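Calibration walk before each demo – worth the time?

stovstead_lab
We've been collecting two-handed demos with hand-held grippers for a peg placing task, and I wanted to compare notes on one step. Before each batch the operator holds both grippers up in view of each other and moves them slowly, so the marker on one can be seen from the other. We use that to fix the left-to-right transform. 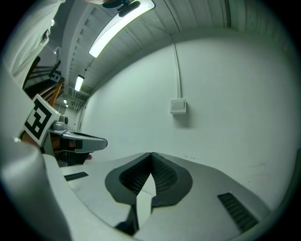 It takes nearly 5 minutes with setup. Over 100 demos we split the batches, half with the walk and half using one transform saved from September. The policy trained on the first half placed the peg in 15 of its test runs, the other in 4. Same number of test runs each, same network, same table.

Sutlow
How many test runs? 15 against 4 means nothing without that.

stovstead_lab
Twenty each. Should have said.

cenelum_user
I don't buy that it's the transform. A saved one from September will be stale if anybody has taken a marker block off and put it back. You're measuring bad mounting. Screw them down properly and the walk gains you nothing.

stovstead_lab
Possible. The blocks did come off once for cleaning. But we rechecked the saved transform afterwards and it was out by less than 2 mm, which I wouldn't expect to cost that many placements.
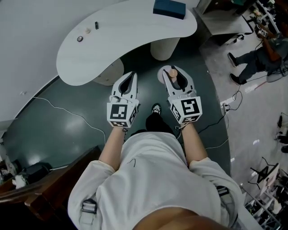
The other thing I'd like to rule out is the operator. Theda Pfeiffer did most of the first half and she is steadier than the rest of us, so I'm going to have her redo a batch with the saved transform.

Sutlow
That was going to be my next question. If one person did most of one half you can't really say anything about calibration yet.

cenelum_user
2 mm at the marker is more at the fingertips if some of it is rotation. Did you check the angle?

stovstead_lab
No, only the offset. Will look tonight.

sutherland_p
We dropped the walk last year and went back to it. No numbers, sorry – we just had fewer batches to throw out. I'd keep it until you have the operator swap done.

cenelum_user
Fine, but post the angle error when you have it.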